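Two hands, one calibration, most of my Saturday

Quick one because I have to be out the door by 7. Spent the day re-zeroing the two-arm cell and I want it written down before I forget what I did.

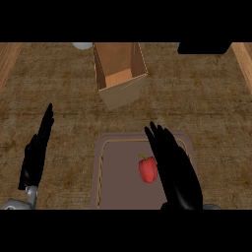 So. Right hand has been closing late since we changed the finger tendons in August. Not by much. Enough that on the real bench it was nudging things before it had hold of them. Stavros thought it was a worn tendon again. I thought it was the zero. Wycliffe thought we should both have lunch.

Did it in sim first, which I never used to bother with. The rule here now is nothing moves on the hardware until the same joint file has run clean in the simulator. Beatrice's rule, after the business with the Mussa bracket. Fair enough. It's a five minute check and a new bracket was three weeks coming.

The sim task is the pepper one. Red bell pepper on the tray, cardboard box further up the table, pepper goes in the box. Boring task but a good one for this, peppers are lumpy and the hand has to come in at a decent angle or it just shoves the thing along. Left hand doesn't have a job in it, parks off to the side of the tray and stays put. I like having it there though. If the left one drifts while it's supposed to be parked, the problem is in the shared base file and you can stop blaming fingers.

Left didn't drift. Good.

Order I did things in, for whoever's next:

Power off at the wall, not just the e-stop. Wait for the fans.
Wrist cover off, right side only. Four screws, the short ones go back at the front.
Wipe the old grease off the tendon guides. We use the Emotex stuff now, tiny dab. Tiny!!
Fingers flat on the Skorkari block, pinky first. Then thumb last, it fights you.
Power on, hold position, write the zero for each joint one at a time. Do NOT use write all. It wrote all, last time.
Cover back on, then slow open and close, 200 cycles, go get a coffee.

The index finger was the culprit. Zero was out by 5 degrees at the middle joint, everything else fine. My guess is somebody (me) had it slightly curled on the block when I wrote it back in August. So Stavros was wrong and I was also wrong, just earlier.

Loaded the old file in sim, got the late close. Loaded the new one, watched the fingers come in beside the pepper and shut when they should. Very satisfying for a pretend vegetable. Then onto the hardware at quarter speed with Faith on the stop button, and it behaved there too.

Still to do:

The cycle counter resets at 2000 and doesnt tell anyone. Mutua is meant to be looking at it. Until then write the number on the whiteboard, please, with a date, in a marker that works.

Left hand is due for the same grease job. No symptoms, but it's the same age as the right and I'd sooner do it on a quiet afternoon than the morning of a visit.

Grosetti still haven't answered about the spare thumb. Third email went Friday. If anyone reading has one of the older thumbs in a drawer, even with a cracked pad, I'll pay postage and throw in a box of the good cable ties.

Also the short screws. There were four when I started and there are four in it now, but one of them came from the left hand's spares tin, so that tin is one down. Will order more on Monday if I rember.

Right, gone. Comments are open, I'll get to them tomorrow night.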